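Unit 9. Shoe Trays and the Panel Table

Course: Fixtures and Workholding for Footwear Lines
Instructor: Dayana Cuadros
Handout revised July 7, 2026

9.1 Scope

These notes cover the table and the shoe-shaped trays used in the second half of the course. Lasts, cutting dies and sole presses are covered in Units 6 through 8 and are not repeated. Students who missed the June session should read the section on part location first. The terms "datum," "nest" and "clearance" are used without definition from this point on.

9.2 Why a tray is shaped like a shoe

A flat tray holds a shoe by friction and by luck. The part can turn, and the operator at the next station has to turn it back. A tray with the outline of the shoe fixes the heading of the part. The toe of the tray gives the toe of the shoe, and a left cannot be loaded as a right if the outline is cut closely enough.

The cost is flexibility. A shaped tray serves one outline and a narrow band of sizes. The Cleta project in this course uses a single outline for the whole exercise. The Eltus project uses two, and most of the errors in last year's reports came from mixing them.

Three features of a shaped tray are graded in the lab:

Side walls. These limit sideways movement. Wall height is a compromise between holding the part and letting fingers reach it.

Wall cutouts. A notch in the side wall gives access to the part at a low point. The edges of a notch should be checked for burrs before the tray is loaded.

Rear wall. A higher wall at the heel stops the part from sliding back when it is pushed in from the toe end.

9.3 Approach and clearance

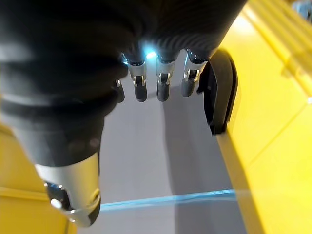 Clearance is measured between the inside face of the wall and the outside of whatever enters the space, at the widest point of the entering object. The widest point is seldom the tip. For a person it is usually the knuckles. For a tool it is the housing or the collar behind the working end. Record both values, tip and widest point, and state the depth at which each was taken.

Approach from directly overhead gives the most even clearance on all sides and hides the contact point from view. Approach at a slant keeps the contact point visible but uses up clearance on one side. State which was used. A report that gives a clearance figure without an approach direction will be returned unmarked.

9.4 The table

The table used for the exercise is long, with a flat yellow top in panels. The following points apply.

Seams. A panel seam is a thin line but it is still a change in the surface. Do not use a seam as a datum. Measure from the front edge of the tabletop.

Gloss. A glossy top reflects overhead lighting, and the front edge is the worst for this. Read rulers and gauges from the side away from the reflection.

Lower shelf. The shelf is set back from the front edge. Nothing is to be stored on it during the exercise, and the row of round buttons mounted there is to be left alone unless the instructor asks for it.

9.5 Spacing and orientation of trays
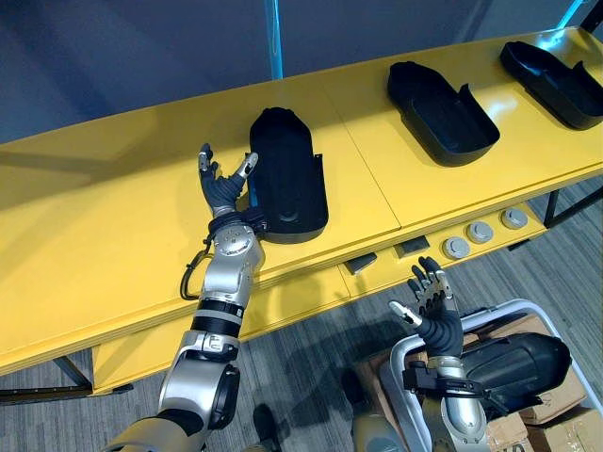
Spacing is set by the reach of the person or tool working at each tray, and by the need to lift one tray without touching its neighbor. Trays do not have to be parallel to one another. They do have to be recorded. For each tray, write down the distance from the left end of the table to the heel, the distance from the front edge to the heel, and the angle of the toe relative to the front edge.

Worked case. The Nina layout is drawn on a table 2840 mm long. The last tray has its heel 59 mm from the right end. The distance from the left end is therefore 2840 minus 59, or 2781 mm. Give the left-end value in the table of results and leave the right-end value in the working.

A tray at the far end of a table is the one most often knocked. If the heel is closer to the end than the width of the tray, mark the entry with an asterisk.

9.6 Exercise

Work in pairs. One student places, the other records, then exchange roles and repeat with a new layout. Submit both sheets, unedited, with the approach direction filled in.

Compare your spacing with the Hevomberg drawing in the course folder. Differences of 2 mm or less need no comment. Larger differences need one sentence each.

9.7 Reading for Unit 10

Course reader, chapter on nests and locating pins, up to the heading "Wear at the heel wall." Bring the recording sheets from this unit.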